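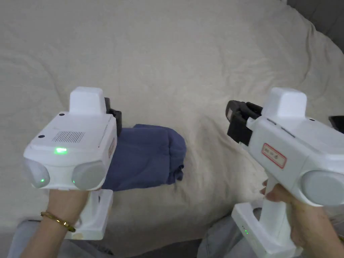

Both grippers and one folded blue cloth, on the bed

23 January 2018

So, the budget! I've been putting this post off because the spreadsheet scares me a little. The pair of hand-held grippers from Gasell came to 3675 dollars, and that's before spare jaws (166 a set, ouch) and a proper folding table, which I keep crossing off and adding back. Cirkwood quoted me 700 for a year of repairs and I still can't decide - it's a lot of money for maybe never needing it.
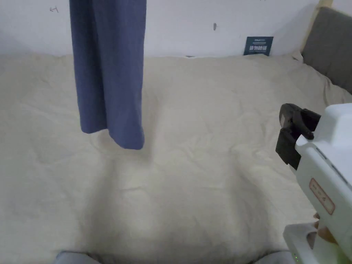 Blue-gray laundry over the cream sheet, jaws open

What I want by August is a second pair, so two of us can do laundry at once. That means saving for five more months, or selling my old Zakaria arm to the Netthorpe club, if they'll have it. Does anybody out there have a repair plan they like? Tell me what you paid, please!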